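Chapter 2
Choosing and Commissioning a Packaged Gripping Kit

Learning goals

After studying this chapter, the reader should be able to state what a packaged gripping kit normally includes, compare two offers on the same terms, read an acceptance clause, and set up a first picking task in the simulator supplied with a kit.

Key terms: packaged kit, jaw opening, approach direction, acceptance run, task file, service agreement

2.1 Introduction

Chapter 1 dealt with the gripper as a mechanism. A buyer seldom meets it in that form. What is offered for sale is a package: a gripper, a mounting plate, a controller or a license for one, a simulator, a set of prepared tasks and a period of support. The price is quoted for the whole, and the parts are hard to compare one by one. Two suppliers may describe almost the same hardware and differ greatly in what they expect the customer to do after delivery.

The running case in this chapter is the Boveck kit, sold by Stidoncombe to training centers and small workshops. It was selected for its complete documentation, and its weaknesses are discussed along with its strengths. The remarks in this chapter apply to the edition of the kit dated 2023-03-25. Readers who have a later edition should check the menu names against their own manual.

2.2 What the Package Contains

The Boveck kit is delivered in two parts. The first is the hardware case, which holds a parallel-jaw gripper, its cable and the mounting plate. The second is the software license, which covers the simulator and a library of 33 task files. Each task file sets out a work surface, one or more objects and a starting position for the gripper. The library leans heavily toward simple shapes – blocks, tubes and rings – and a workshop that handles bags or soft goods will find little in it.

The license permits installation on two computers. Centers with larger classes must buy the extended license, and this cost is easily missed when a budget is drawn up from the first page of the price list.

2.3 The Offer and the Contract

An offer should be read for three matters before price is considered: who carries out the installation, what counts as acceptance, and when the support period begins. In the standard Stidoncombe contract, support begins on the day of shipment. A center that receives its kit during the summer and opens the case in September has already used part of what it paid for. Zoi Tsolakis, who prepared the purchasing guide used at the Sfakianakis training center, advises that the starting date be moved to the day of the acceptance run and that the change be made in writing.

Acceptance itself is defined by a series of 121 picks taken from the task library. The contract states how many may fail. It does not state whether a pick that succeeds on a second attempt is to be recorded as a success, and the parties should settle this point before the series is run.

2.4 A Competing Offer

The Brukum package is treated more briefly. It costs less and includes no simulator, so all practice takes place on the physical machine. For a workshop with one fixed task and an experienced operator this may be a sound choice. For a classroom it limits practice to the hours when the machine is free.

2.5 The First Exercise

The opening exercise in the Boveck library concerns a single upright tube in an open box. The student must choose an approach direction, bring the jaws to the tube, close them and lift. The difficulty lies in the walls. A gripper that would have ample room on an open table must be kept clear of the sides of the box throughout the approach, and the width of its body matters as much as the opening of its jaws. Students should save their work after each trial – the simulator does not do so on its own – and
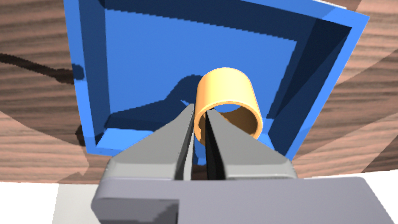

should enter the approach direction and the jaw opening in the trial record before changing either setting. Section 2.6 explains how these records are compared with the results of the acceptance run.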